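Werkstatt > Auto und Rad > Radkappen

Radkappen sortieren, waschen und neu einlagern

13. Januar 2021

Artikel drucken | Artikel per E-Mail senden

Im Mai habe ich den Bestand von Dennis Birkett übernommen, also alles, was sich bei ihm im Laufe der Jahre an Radkappen angesammelt hatte. Vereinbart war, dass ich sie in einer Fuhre abhole. Daraus wurden 2 Fuhren mit Anhänger, und danach standen die Kartons monatelang an der Rückwand, weil der Winterreifenwechsel und ein undichtes Dach Vorrang hatten. Über die Feiertage habe ich endlich angefangen.

Zum Umfang: Es sind 257 Stück. Die Zahl stammt von der Liste, die Dennis mir mitgegeben hat, und sie stimmt, ich habe nachgezählt. Die meisten sind aus grauem oder silbernem Kunststoff, 14 und 15 Zoll, dazu ein kleinerer Posten in 13 Zoll und ein paar alte Blechkappen, die ich getrennt halte. Komplette Vierersätze sind seltener, als ich gehofft hatte. Einzelstücke gibt es dafür reichlich, und die werden auch am häufigsten gesucht. Wer am Bordstein eine Kappe verliert, braucht ja keine vier neuen.

Vorsortieren

Ich habe zuerst versucht, nach Fahrzeug zu sortieren. Das war falsch. Auf vielen Kappen steht nichts, auf anderen ist die Nummer so abgeschliffen, dass man nur noch die ersten Ziffern erkennt, und manche Formen passen auf mehrere Modelle. Nach einem Vormittag hatte ich sehr viele kleine Stapel und einen großen mit der Aufschrift »unklar«.

Jetzt sortiere ich in dieser Reihenfolge: Durchmesser, Art der Befestigung, Muster der Speichen. Den Durchmesser messe ich innen am Klammerring, nicht außen am Rand. Außen stehen viele Kappen über, teils mehr als einen Zentimeter, und dann landet eine 14-Zoll-Kappe im 15er-Karton. Zum Messen nehme ich eine Holzlatte mit drei Kerben. Anlegen, ablesen, weg.

Bei der Befestigung gibt es in meinem Bestand zwei große Gruppen: Kappen mit einzeln angespritzten Klammern, die von einem Drahtring nach außen gedrückt werden, und solche, bei denen die Klammern ohne Ring auskommen. Dazu kommt eine kleine dritte Gruppe, die von den Radschrauben gehalten wird. Die liegt in einem eigenen Karton und interessiert mich im Moment nicht besonders.

Der Tisch

Gearbeitet wird auf Edelstahl. Yvonne Pickering hatte mir dazu geraten, sie hat früher in einer Großküche gearbeitet und meinte, auf Holz bekäme ich den Bremsstaub nie wieder weg. Das kann ich bestätigen, meine alte Werkbank sieht entsprechend aus. Auf dem Edelstahl reicht ein Lappen. Flecken und Wischspuren bleiben trotzdem, wer sich daran stört, muss nach jedem Durchgang trockenreiben. Ich mache das nicht.

Auf die Platte habe ich mit gelbem Klebeband rechteckige Felder geklebt. Jedes Feld steht für einen Zustand: ungeprüft, waschen, Klammer prüfen, in Ordnung, Ausschuss. Das Band ist von Flikel und hält auch dann, wenn es feucht wird. Ein billigeres hatte sich vorher nach zwei Tagen an den Ecken aufgerollt. Wichtig ist, dass man das Band auf die völlig trockene, fettfreie Platte klebt und gut andrückt. Ich bin mit dem Daumen dreimal darübergegangen.

Poppy Dunmore hat gefragt, warum ich die Felder nicht beschrifte. Nach einer Stunde kennt man sie. Und wenn ich die Reihenfolge ändern will, muss ich nichts abkratzen.

Waschen

Vor dem Waschen kommt das Ausklopfen. In den Kappen sitzen Sand, kleine Steine und manchmal Laub, und das will ich nicht im Becken haben. Danach lauwarmes Wasser mit etwas Spülmittel, 6 Kappen auf einmal, mehr passen nicht nebeneinander. Zehn Minuten liegen lassen. Für die Außenseite reicht ein Schwamm, für innen nehme ich eine alte Spülbürste, für die Ecken an den Klammern eine Zahnbürste.

Gegen hartnäckigen Bremsstaub habe ich einen Felgenreiniger von Cindico ausprobiert. Er wirkt, riecht aber streng, und bei zwei lackierten Kappen war die Oberfläche danach matt. Auf unlackiertem Kunststoff hatte ich keine Probleme. Inzwischen benutze ich ihn nur noch auf der Innenseite und spüle sofort nach. Teerflecken gehen mit Speiseöl ab: auftragen, warten, abwischen, noch einmal mit Spülmittel darüber.

Getrocknet wird stehend, in einem ausgedienten Tellerständer. Liegend bleibt Wasser in den Rippen stehen, und man merkt es erst, wenn der Karton unten weich wird. Auf der Heizung sollte man sie nicht trocknen. Eine meiner Kappen hat sich dabei so verzogen, dass sie jetzt wackelt wie ein alter Topfdeckel.

Prüfen

Der größte Teil der Arbeit findet auf der Rückseite statt. Von vorn sieht eine Kappe oft noch gut aus, und hinten fehlen zwei Klammern. Deshalb kommt jede Kappe zuerst mit der Innenseite nach oben auf den Tisch, und ich gehe einmal im Kreis herum. 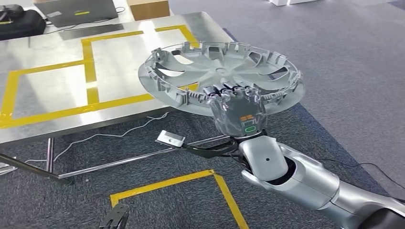

Graue Kunststoffkappe, Innenseite nach oben: Halteklammern am Rand, gebogene Rippen, kleine Nabe in der Mitte.

Auf der Innenseite achte ich auf die Klammern und Laschen am Ring. Eine gebrochene Klammer hat meistens eine helle Bruchkante, die man bei gutem Licht sofort erkennt. Schwieriger sind Haarrisse am Fuß. Ich drücke jede Klammer mit dem Daumen leicht nach innen und lasse los. Federt sie zurück, ist es gut. Bleibt sie schief stehen oder knackt sie, kommt die Kappe ins Feld für die Nacharbeit.

Eine einzelne fehlende Klammer nehme ich noch hin, wenn die beiden Nachbarn fest sind. Zwei fehlende nebeneinander sind Ausschuss. Eine Kappe, die sich bei Tempo 100 löst, möchte ich niemandem zumuten, auch nicht für drei Euro. Jade Ackroyd klebt gebrochene Klammern mit Zweikomponentenkleber und schwört darauf. Bei mir hat das einmal gehalten und zweimal nicht, ich lasse es.

Dann kommen die Rippen an die Reihe. Risse laufen bei meinen Kappen fast immer von außen zur Mitte, und wenn einer bis zur Nabe reicht, ist die Kappe hin. Zum Schluss fahre ich mit einem Lappen den Rand ab. Bleibt er hängen, ist dort ein Grat oder eine Absplitterung. Kleine Grate nehme ich mit Schleifpapier in 400er-Körnung weg.

Einlagern

Die fertigen Kappen stehen hochkant in Kartons, mit einem Stück Zeitung dazwischen. Gestapelt habe ich sie früher auch, aber dann drücken die Klammern der oberen auf die Vorderseite der unteren, und das gibt Kratzer. Auf jeden Karton kommt ein Zettel mit Durchmesser, Befestigung und einer laufenden Nummer. Dieselbe Nummer steht in meinem Heft, mit einer Skizze des Speichenmusters. Die Skizzen sind nicht schön, aber ich finde damit, was ich suche.

Die Kartons selbst habe ich von Garside, gebraucht, doppelwandig. Sie passen genau ins untere Regal, wenn man die Deckellaschen nach innen klappt. Den Ausschuss bringe ich gesammelt zu Dumport. Drahtringe nehme ich vorher ab und hebe sie auf, denn ein passender Ring fehlt öfter als eine passende Kappe.

Stand jetzt ist ungefähr die Hälfte durch. Die 13-Zoll-Kappen sind komplett fertig, bei den 15ern fehlt noch das meiste. Zoriana Hladun hat sich einen Vierersatz mit geraden Speichen reserviert, der liegt beiseite. Wer eine Einzelkappe sucht, schreibt mir am besten den Durchmesser und schickt ein Foto von einer der übrigen drei, und zwar von vorn und von hinten.

Als Nächstes kommt der Karton »unklar« dran. Vorher brauche ich neue Zahnbürsten.

Weitere Beiträge
Schneeketten im Keller aufhängen
Was in die Werkzeugkiste im Kofferraum gehört
Rost an alten Blechkappen entfernen
Regalböden verstärken mit Resthölzern
Das undichte Dach, zweiter Versuch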